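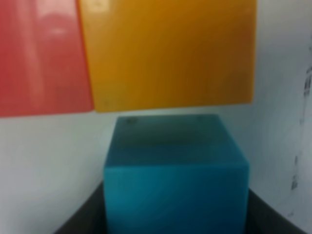

Teal cube against the pale wall, with the orange and red panels.

Colour blocks on a pale wall: how to fix the panels, and what are the marks on the cube for?

Posted by Lustirmont, April

I am fitting out a corner of a small reading room with plain coloured shapes. The wall is a pale white-grey emulsion over plasterboard. The orange-yellow panel goes above a teal cube with a narrow strip of wall left showing between them. The red panel goes further left and slightly lower.

Two points I would like settled before I fix anything permanently.

First, the panels are thin and carry almost no weight. Is adhesive strip enough, or should I be using screws and plugs?

Second, the top of the cube has two small dark round marks, one towards each back corner. I bought it second-hand with no instructions. Are they fixing holes, and should I be putting something through them?

---

Cunha

Adhesive strip is adequate for a thin sheet, provided the paint is sound. Test the paint first: press a piece of masking tape on, leave it overnight, pull it off slowly. If paint comes away, strip will fail in the same manner and you will need screws.

Procedure I use:

Wipe the wall and the back of the panel with a barely damp cloth and let both dry fully.
Mark the bottom edge in pencil with a spirit level. Work from the bottom edge, as any slope shows most where it runs parallel to the top of the cube.
Apply strips vertically, 46 mm in from each side, and one in the middle.
Press for the time given on the packet. Do not hang anything from the panel.

Allow 3 mm when setting the gap. A narrow gap makes errors obvious. Put the cube in position before marking out, and check that its back edge is parallel to the wall.

New emulsion needs longer than people allow. I leave it up to 100 hours.

---

Ivo

just use screws, strip always falls off in summer

---

Zakville

On the second point. Marks in that position could be screw holes, dimples from moulding, or dirt. Push a cocktail stick into each one. If it stops at once, they are surface marks and can be ignored. If it goes in, shine a torch down and look for a thread or a screw head.

Do not drive a screw in until you know what is underneath. A hollow cube with thin walls will split near the corner. If the holes are threaded, take the cube to a hardware shop and try bolts by hand until one runs in freely.

If children will climb on it, a cube standing loose on a hard floor wants non-slip pads underneath whatever the holes turn out to be.

I disagree with Ivo on screws for the panels. Overtightening a thin sheet bows it, and the bow catches the light.

---

We use cookies to remember your settings. Accept | Manage
Contact | Terms | Copyright Lustirmont Home Help | Back to top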